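The night Gesura stopped talking to us, I was the only one on shift, eating cold noodles and feeling sorry for myself. She was a little satellite, no bigger than a shoebox, and she'd been counting plankton blooms for 704 days without one complaint. Then she came over the horizon and said nothing.

I called Celeste Quiroga, who built half of her.

"Did you try the backup channel?" she said, already putting on shoes by the sound of it.

Of course I'd tried the backup channel! I'd tried everything in the binder and a couple of things that weren't (don't tell Shota).

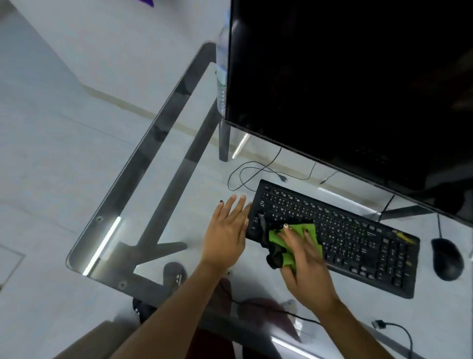
Celeste came in with her coat over her pajamas and we waited out the next pass together – eleven minutes of hiss. She kept her hand on the volume knob the whole time, like she was checking a kid for fever.

"She's tumbling," she said. "She'll come around when the panels catch the sun."

"And if they don't?"

She ate the rest of my noodles. 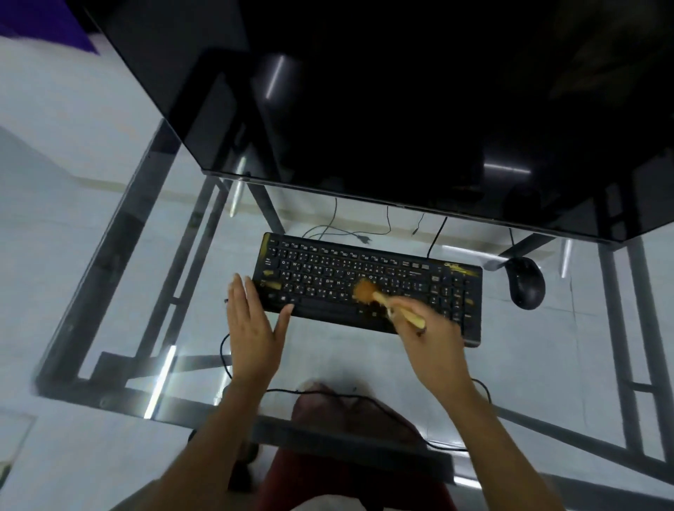

By four in the morning I'd pretty much written the email to Shota Sekiguchi in my head. Then the speaker chirped, and a line of numbers crawled up the screen. Battery low, clock wrong, and one picture still in memory, green swirls off the coast, taken just before she went quiet. Celeste grabbed my sleeve so hard she popped a button, and I never did find it.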